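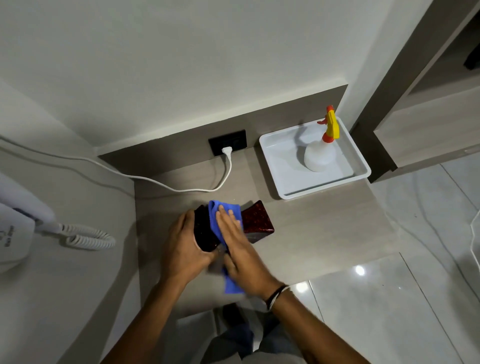
Figure 1. Wiping a dark reddish-brown object with a blue microfibre cloth, countertop.

4. Who gets to draw the route?

4.1 The form and the phone call

I came into this part of the project expecting to write mostly about the form. Every council in the study area has one, a notice of intention to hold a public assembly, and on paper it's where the route of a march gets settled. You put down your start point, your finish point, your expected numbers and the name of someone who'll pick up the phone, and it goes off to the council and to the police. In Norkia it's four pages long and still asks for a fax number.

But when I started asking organisers how their last march had ended up going down one street instead of another, the form hardly came up at all. They wanted to talk about the phone call. Usually it came a day or two after lodging, from a sergeant or from someone in the council's events team, and it usually began with something friendly and a bit vague along the lines of "we've had a look at your map and we're wondering about Station Street". Most of what I'm calling route negotiation happens in that call (or in the second one, if there's a second one), and almost none of it gets written down. The version of the map that ends up in the file is the version after the call. If you only read the files, you'd think organisers in Bullum had a strange fondness for the back of the showgrounds.

I interviewed 20 people for this section, a mix of organisers, council events officers and police who'd handled liaison work, and I sat in on eight pre-march meetings. I was allowed to take notes at all of them and to record at none of them, so quotes from meetings are from my notebook and should be read with that in mind. Quotes from interviews are from transcripts.

4.2 "Wondering about"

The phrase turns up so often in my notes that I started abbreviating it to WA. Officials wonder about a corner, a bus stop, a pub. Very few of them told me they'd ever refused a route, and I believe them! Refusal is a formal step with paperwork attached and it can end up in front of a magistrate, which everyone I spoke to regarded as a miserable way to spend a morning. Wondering costs nothing. An organiser who's new to it hears a refusal anyway, while an organiser who's been around a while hears an opening bid.

Paraskevi Deligiannis has been putting on rallies in Collado for most of her adult life, on everything from hospital beds to the closure of the tram depot, and she was very generous in walking me through how she answers.

"They wonder about the bridge, so I wonder about the bridge as well. I say, gee, yes, what were you thinking? And then I wait. Half the time they haven't got another route in mind. They just want to know that you've thought about the bridge."

Compare that with a first-time organiser in Domano, who asked me not to use her name. She had planned to march past the local member's office and finish in the square. After one call she had agreed to a footpath-only route that missed both. She told me she hadn't known she was allowed to say she'd think about it and ring back. The sergeant on the other end, whom I interviewed separately, remembered the same call as a pleasant one in which "she was very happy to be flexible". I don't think either of them was fibbing. I've gone back and forth on how to write about this pair of interviews, and the fairest thing I can say is that the call was a negotiation for him and an instruction for her.

4.3 Numbers

Expected attendance does a lot of work in these conversations, more than I'd guessed. A big number gets you the roadway, because you can't put a big crowd on a footpath. It also gets you a traffic management plan, and in Norkia the organiser pays for that. So there's a sweet spot, and experienced groups know where it is. One union delegate told me cheerfully that his rallies are always expected to draw just under the threshold and have always been a pleasant surprise on the day.

The exception in my material is the August march in Bullum, where the turnout was about 2,000 and everyone, the police included, had planned for a fraction of that. I've read the council's internal review and spoken to two of the people who contributed to it. The review treats the turnout as a forecasting problem and recommends a better form. The events officer who was standing at the corner of the main street at 10 am saw it differently. By her account the route simply stopped mattering once the crowd was wider than the road it had been given, and what got people safely to the park was that she and the lead marshal had each other's mobile numbers and had already had one argument and got over it. I found that a pretty persuasive account, though of course she would say so, and the lead marshal has since moved interstate and didn't reply to my emails.

4.4 What the marshals know

Marshals are missing from most of the files and from a fair chunk of the literature as well. They rarely attend the pre-march meeting. They get the route from a briefing on the day, sometimes shouted, and then they have to defend it to people who would quite like to turn left. Several told me they'd been handed maps that didn't match the ones the police were carrying. In Collado the two maps differed by a single block, and the front of the march stood at an intersection for long enough that somebody started a second round of speeches.

I'd love to have more on this and I don't. My recruitment ran through organisers, organisers passed me on to other organisers, and by the time I'd worked out that the marshals were the people I should've been chasing, the fieldwork money was gone. The four I did reach came through Deligiannis, and they're a loyal bunch, so their view of how well things run in Collado is probably on the sunny side.

4.5 A note on police liaison

Liaison officers were the easiest group to interview and the hardest to quote. They're careful talkers. Most described the job as keeping a relationship going between events, and a couple were frank that the relationship depends on the same handful of people turning up each time. When a new group appears (a school climate group, say, or residents cranky about a quarry) there's no relationship to lean on, and the officer falls back on the form. That's when the wondering tends to firm up into something closer to a direction. I take up the legal footing of such directions in the next section, where the Domano case comes back in more detail.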